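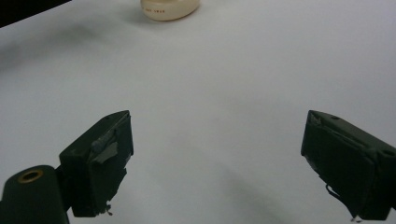 How to Clean Makeup Brushes and Give Them a Little Pot to Live In

If your foundation has been going on streaky lately, look at your brushes before you blame the bottle! I did mine on a rainy afternoon in July, after months of pretending I'd get to it, and I was so pleased with how my face went on the next morning that I've kept it up ever since. It takes one evening, counting the drying time overnight, and most of what you need is already next to the sink.

What you need

Mild shampoo or a plain bar of soap (baby shampoo is my favorite)
A shallow bowl
Lukewarm water
Two clean towels, one of them old
A flat, wipeable surface to work on
A small pot or cup with an open top

I like a white board for the work surface. Makeup shows up on it right away, so you know when you've dripped, and it wipes clean in one pass. A big cutting board or a tray works too. Put it on the table where the light is good and clear everything else off.

Step 1. Sort the brushes

Lay them all out and make two groups: the ones you use with liquids and creams, and the ones you use with powder. The liquid ones need washing far more often (once a week if you wear foundation daily), and the powder ones can go two or three weeks. Anything that sheds every time you touch it can go in the trash. I had an old Lirlow blush brush that left more hair on my cheek than blush, and I hung on to it much too long.

Step 2. Wet the tips only

Hold the brush with the tip pointing down and run lukewarm water over the bristles. Try not to let water run up into the metal part, called the ferrule. The glue is in there, and soaking it is how brush heads end up loose and wobbly. For the same reason, please don't stand your brushes in a glass of water and walk away!

Step 3. Lather and swirl

Put a drop of shampoo in your palm and swirl the tip in gentle circles. You'll see the color come out almost at once, and it is so satisfying. Rinse, and do it again until the suds stay white. My friend Rohani Tarigan swears by a textured Clastska mat for this part, and I tried hers and loved it, but your palm is fine.

Sponge tips are a bit different. Press and release them in soapy water, and don't twist, or they can tear. Dense foam hangs on to a surprising amount of foundation, so give these an extra round or two.

Step 4. Squeeze and reshape

Wrap the tip in the old towel and squeeze softly. Then pinch the bristles back into the shape they had when new. Round sponges just need a pat.

Step 5. Dry them lying down

Lay the brushes flat on the second towel, with the tips hanging a little over the edge of the counter if you can, so air gets underneath. Leave them overnight. Big fluffy ones may want until the next afternoon. Skip the hair dryer and skip the radiator.

Step 6. Set up the pot

This is my favorite step, because you get to use something cute. Forget the zip pouch where everything rubs together and pick a pot you like looking at. 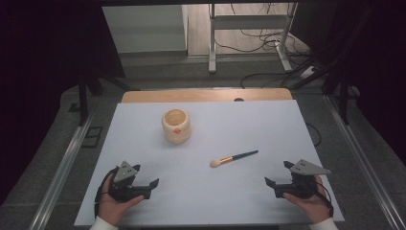

Small cream pot with an orange dot on the front, and a round-tipped brush ready to go in.

A few things to check when you choose one:

The opening should be wide enough that the brush heads don't get squashed together.
It should feel steady. Put your longest brush in and give the pot a nudge. If it rocks, pour in a layer of clean dry beads or rice, and the handles will stand up nicely.
The inside should be easy to wipe. Powder collects at the bottom no matter how careful you are.

Brushes go in handle first, tip up, and only when they are completely dry. I put tall ones at the back and the everyday ones in front where I can grab them half asleep.

If you have a lot of brushes, use two small pots and keep liquid brushes in one and powder brushes in the other. I have a duck-like one for creams and a plain Zaidi cup for powders, and I never have to think about which is which.

Keeping it going

Wipe each brush on a tissue after you use it. Tip the pot out and wash it whenever you wash the brushes. If your bathroom gets steamy, keep the pot in the bedroom.

Updated March 2025: Hanan Sayegh wrote in to ask about bar soap on natural hair bristles. Yes, go ahead, just pick a gentle one and rinse really well, and if they feel stiff afterward, work in a tiny bit of hair conditioner on the very ends and rinse again.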